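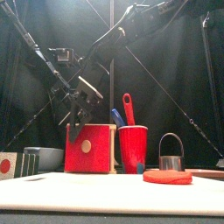 3.2 Boxes, cups and what people put in them

Anyone who has opened a kitchen drawer in somebody else's house knows that storage is a matter of opinion. The literature on household sorting has been slow to take this on board. Most earlier studies hand people a set of things and a set of labeled containers, and then report, with some satisfaction, that people can read. We wanted containers that made a suggestion and left it there.

The objects in the present study fall into two groups. The first we call hosts: anything a smaller thing could reasonably live in or on. The second we call guests, and these are mostly cutlery and toy food. Toy food has two advantages over the real kind. It keeps through the holidays, and graduate students don't eat it. The full inventory, with the purchase notes kept by Nighat Butt, is in Appendix B.

Hosts differ in how plainly they state their business. A cup is generous and will take nearly anything upright. A felt-covered box says very little, and the people in our pilot treated it with the caution usually kept for other people's medicine cabinets. A box with a slot in the top is the bossiest of the lot. Faced with a slot, adults look for something flat to feed it, and go on looking well after it is clear that nothing flat was mentioned in the instructions.
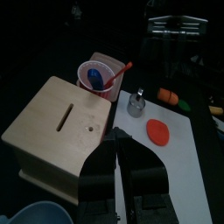 Figure 4. Wooden box with slot and round hole, next to a striped cup holding a blue plastic spoon and a second, red-handled plastic utensil. The white board carries a small cup with a metal spoon handle standing in it and an orange-red oval disc. An orange toy carrot piece lies on the dark surface beside the board.

The slot effect held up in the main study. We logged 3412 placements, of which 2129 went to a host that at least two coders had marked in advance as the expected one. The rest are more interesting. Spoons went into cups almost without discussion, whatever the spoon was made of, and people who had just been told that any arrangement was fine still moved them there. Toy vegetables had no such settled home. They were lined up, stacked, set down near a bowl and then apologized to – one participant did this out loud, and the remark was coded under "other."

Coding was done by Faisal Tarar and Bushra Malik, working separately and then, on 11 sessions, together in the same room until they agreed. Most of their disputes concerned the word "in." A spoon whose bowl sticks up out of a cup is in the cup for one coder and merely visiting for the other. We settled on a rule borrowed from the Cheema sorting scale: if lifting the host would carry the guest along, the guest is in. The rule is crude, and it gives odd answers for boards and trays, where everything counts as "in" and no one is happy. We therefore score flat hosts separately as "on," and report both figures in Section 4.

Shagufta Gilani raised the question of whether color alone could account for some of the grouping, with red things drifting toward red things. We checked, and the pull was weak next to that of shape.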